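# Laundry room: frequent questions

Please read this page before you write to Belmiro Coelho. Most of the answers are already here.

**Who can use the washing machine?**
All guests of Nildale who stay 2 nights or more. The key for the laundry room hangs in the entrance, under the mirror.

**How do I know that the drum is free?**
Open the door completely and look inside, also along the gray rubber ring. Small socks like to stay in there. Please turn the drum one time by hand.
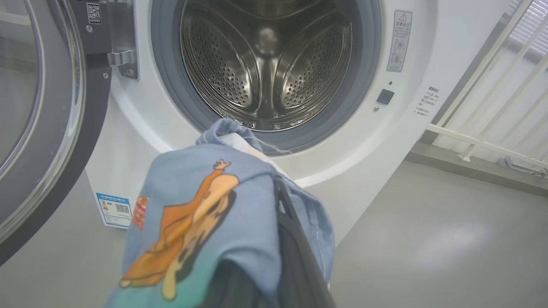 *The drum and the rubber ring, with the door fully open.*

**The label on the front is in Chinese. Is there a translation?**
Yes. Valter Figueiredo translated it, and the paper is in the drawer with the clothespins.

**Can I leave my clothes in the basket?**
You can, until the evening. The cream basket with the brown rim is for everybody, so please take your things to your room when you can. 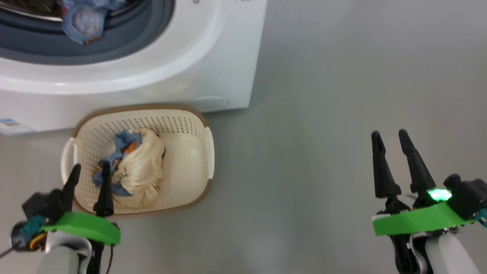

Baskets should not stay in the corridor during the night. In October we will add a second one.

**Can I wash white and blue things together?**
If the blue is old, normally yes. A new blue shirt I would wash alone the first time.

**How much does it cost?**
One wash is 300, soap included. You pay at the desk when you leave.

**What do I do with the door after the wash?**
Leave it a little open for some hours, so the rubber can dry. If you have small children with you, close it and tell us.

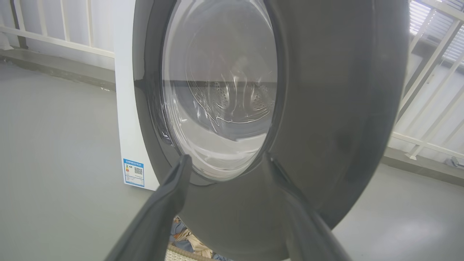

Wipe the glass with a soft cloth only. Please do not use kitchen sponges, they make scratches.

**The door does not open. What now?**
Wait a few minutes and do not pull. If it is still locked, call room 13.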